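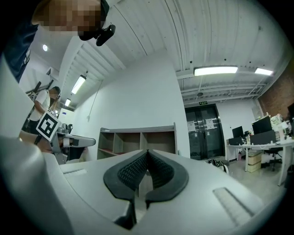 One reader wrote to us after the last issue that the delivery windows at Castura stores became too short, and that a small supplier can not plan a truck for 90 minutes only. We received several letters of this kind, so we asked the chain how it wants to go on.

Castura, the discount grocery chain with its head office in Flaltar, changed its receiving hours in December. Before this, suppliers could bring dry goods at any time between early morning and noon. Now every delivery has a booked window, and a truck that misses it must wait for the next free place, sometimes until the following day. The chain says that the new system keeps the loading docks free for fresh bread and vegetables, which come first in the morning.

For the large producers the change is not a big problem, as they deliver to the central warehouse in any case. It is different for the bakeries, dairies and egg farms that drive directly to the stores. The Patwary dairy, which serves 120 stores with yogurt and soft cheese, told us that it had to put 2 more vans on the road in order to keep all its windows. The costs for these vans are not in the price which was agreed last year, and the dairy wants to speak about this in the next price round.

Castura answered that it is ready to make the windows longer in stores with more than one dock. In small city stores this will not be possible, the chain wrote, because the neighbors complain about trucks that stand in the street. It also pointed to its booking page, where a supplier can exchange a window with another supplier up to the evening before. Some of our readers did not know about this function. It is found under "My deliveries" and needs the supplier number.

The competitor Brorkolent goes another way. It keeps open receiving hours in all its stores, but it asks for a fixed order of products on the pallet, so that the unloading is faster. Suppliers who do not follow this order pay a handling fee per pallet. We will write more on these fees in a later issue, when the new price list is available to us.

Suppliers who want to ask Castura for a longer window should send the form to the regional office, together with the list of stores and the usual arrival times. Requests that name only the region and no single stores are sent back without a decision.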